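Five grippers and one bin bag

Bingate wants to sell you an arm that takes out the rubbish. The price is more than 400 dollars a month, and for that you choose one of five grippers. I spent a day watching them try, and I'm not sold.

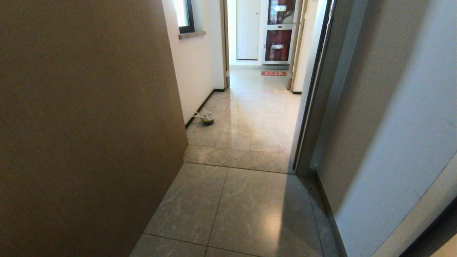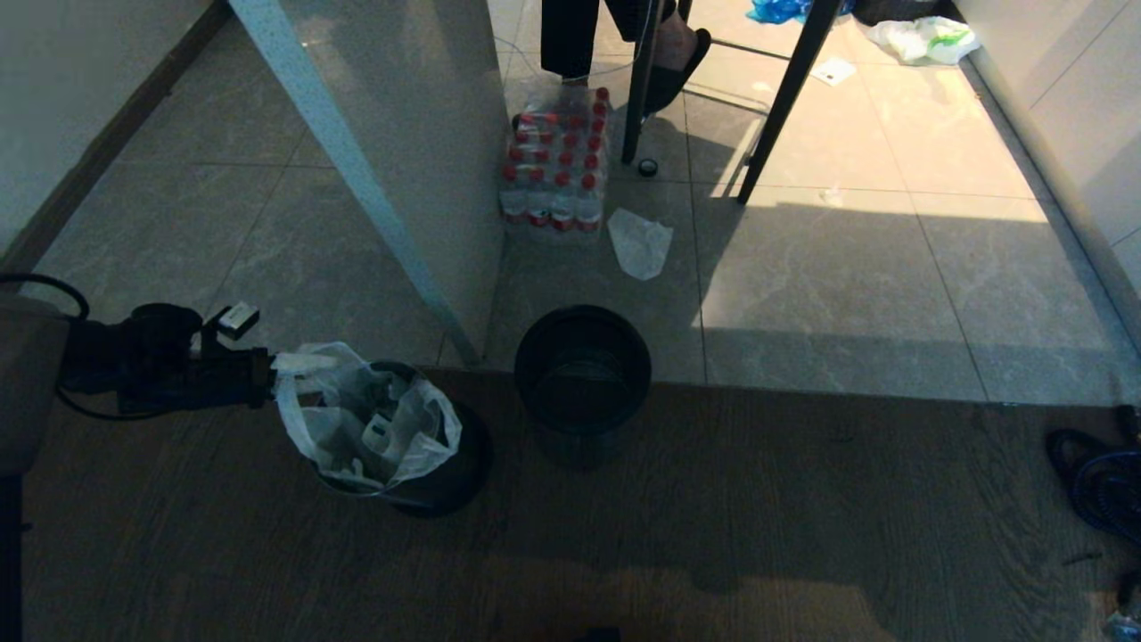 Glossy tile in the hallway, dark planks by the bin.

Page last changed: 2019-06-08

A bin bag is a mean test. It has no edges to speak of, it sags, and cameras have trouble with thin plastic. The black gripper at the rim is the Itia, the plain one, and it was my favourite of a weak bunch. The Polishchuk has softer fingers and a grey brochure full of promises. It weighs 266 grams to the Itia's 230 – a difference I couldn't see in anything it did.

Bresis makes the controller for both. It was quick enough, but every change of gripper meant a new calibration, and the brochure skips that part.

Then there's the floor. Shiny tile throws light back at the head camera, and the colour shifts from one room to the next. Bingate says new software is coming in July. I'd hold on to my money until then.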